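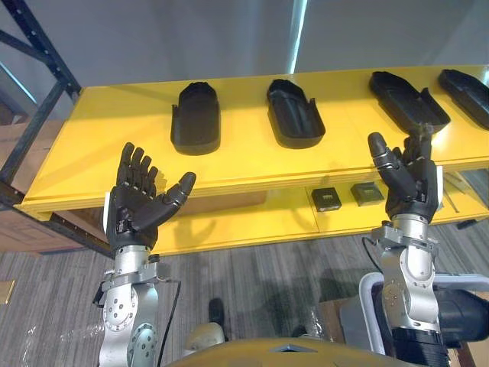 Mal-soon Myung had told me over the phone that the hands would win me over before the software did, and that I should quit asking her about the software. She was half right. I write about small manufacturers, I'm a sucker for anything with fingers, and when Pruvaswood offered me a visit to see its two-armed handling service I said yes before I'd found out what it costs.

So, what it costs. Pruvaswood doesn't sell you the robot. You rent it by the month, with setup and training thrown in, and the shortest deal is 4 months. They call the package Peltonen (I asked why, and got a shrug and a very good cup of coffee). You send them a box of your parts, they work out the handling at their place in Zirkstead, and then the whole thing ships to you with the tasks loaded. A change of part after that runs $500, and I'd want that number in writing, because parts change all the time!

The job I watched was black trays on a yellow shelf. Long, rounded at one end, raised sides, a little like something you'd find inside a shoe. I've packed parts like that myself, one summer at a plant in Bukgate, and I remember how a molded shape never quite sits in your hand the way you'd like — you're always hunting for the edge. 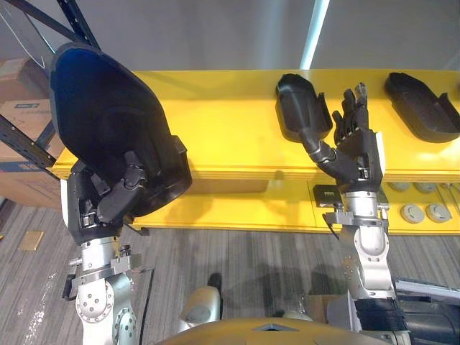
A two-finger clamp would probably be cheaper for a lot of shops, and I said so. If all you ever move is one square carton, go get the clamp and spend the difference on your roof. What Pruvaswood is betting on is the place that runs 3 different products before lunch and hates swapping tooling. For those folks I can see five fingers making sense, even at the rental price.

My gripes? The manual is 147 pages and the chapter on emergency stops comes near the back, after a long stretch about network settings. Put it up front, please. I also couldn't get a straight answer on spare fingers. They're covered if they wear out, but "wear" gets almost two pages of fine print, and I read it twice without feeling any smarter.

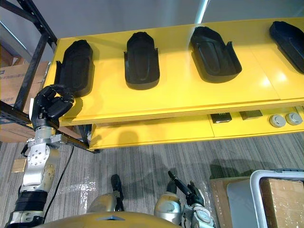
Left hand at the first tray, right hand out over the lower tier.

I did like the training plan a lot. Two of your own people get a full week with the machine before it ships, and they come home knowing how to pause it, move it and reset a task without calling anybody. Mal-soon says customers try to skip that week to save money, and she won't let them. Good for her. The next open setup slots are in August, and the deposit is refundable until the crate leaves Zirkstead.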